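Colach Play Kitchen Program
Toy Handling Guide for Rooms and Lending Desk
Section 4: Packing and Unpacking the Play Food
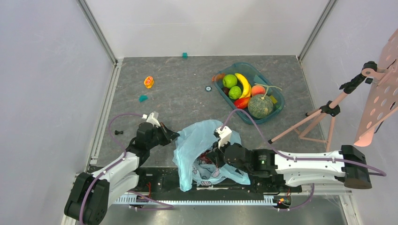
4.1 Purpose of this section

This section sets out how play food is to be taken out of its bag, sorted onto a tray, checked, and packed again. It applies to all sets issued under the Colach program, including the Menzies market set and the smaller Hando set. Staff who handle only dress-up items or building blocks should refer to Section 6.

The section was revised in December 2023 and replaces the earlier sheet kept inside the cupboard door.

4.2 What you will need

One shallow tray, large enough for the pieces to lie in a single layer
One clean plastic bag, thin enough for the contents to show through
The set card for the set being handled
A soft cloth, slightly damp
A small lidded tub for stray parts

Trays of any color may be used. Clear or tinted trays are preferred, as crumbs and small parts are easier to notice against them.

4.3 Unpacking

1. Clear the surface before the bag is opened. Pieces from other sets must be returned to their own bags first.

2. Lay the bag flat and find the opening. Do not pull at the sides. Thin bags tear at the seam, and a torn bag must be replaced.

3. Hold one edge of the bag and ease the pieces out through the opening. Do not tip the bag from a height. Painted fruit chips easily when it lands on a hard floor.

4. Place each piece on the tray as it comes out. Put the large, round pieces such as melons and peaches toward the middle, and fit the long pieces such as bananas between them.

5. Run a hand over the outside of the bag to feel for anything left in the corners. Small pieces are often missed at this stage.

6. Fold the empty bag and place it under the tray.

Caution: Plastic bags must never be left within reach of young children. If you are called away while unpacking, take the bag with you or shut it in the cupboard.

4.4 Checking the pieces

1. Compare the tray with the set card. Mark any missing piece on the card in pencil.

2. Look closely at stems, leaves, and other raised parts. A stem that moves when pressed with the thumb is to be treated as loose, and the piece must be taken out of use.

3. Wipe each piece with the damp cloth and allow 30 minutes for drying before it is packed.

4. Search the floor and the base of the walls for pieces that have rolled away. Put screws, plastic corners, and parts you cannot identify into the lidded tub. Do not guess which set they belong to.

Note: Blocks and small figures often become mixed with the play food. They are not listed on the food set cards and should go back to the general toy shelf.

4.5 Packing

1. Confirm that every piece is dry.

2. Open the bag fully and fold the rim outward so that it stays open.

3. Pack the heaviest pieces first. Peppers, limes, and other small items go in last - they fill the gaps and are the first to be found when the bag is next opened.

4. Press the air out gently with a flat hand. Do not kneel or lean on the bag.

5. Fold the rim over twice and fasten it with the Zunus clip supplied with the set. Knots are not permitted.

6. Slide the set card into the sleeve on the shelf and place the bag behind it.

Note: Printed bags may be used when plain ones run out, provided the contents can still be seen. Bags with handles should have the handles tucked inside the fold.

4.6 Replacing bags and pieces

Bags are supplied in cartons of 300 and are held at the lending desk. Rooms may draw up to 30 at a time without a written request. Replacement food pieces are ordered once a year, in January, and rooms should send in their marked set cards before the order is placed.

A set that has lost more than four pieces is withdrawn and returned to the desk for making up. It should be sent complete with its tray, its card, and any loose parts in a sealed envelope.

Questions about this section should be addressed to Senga MacAulay at the lending desk. For the cleaning of cloth and felt food, see Section 5.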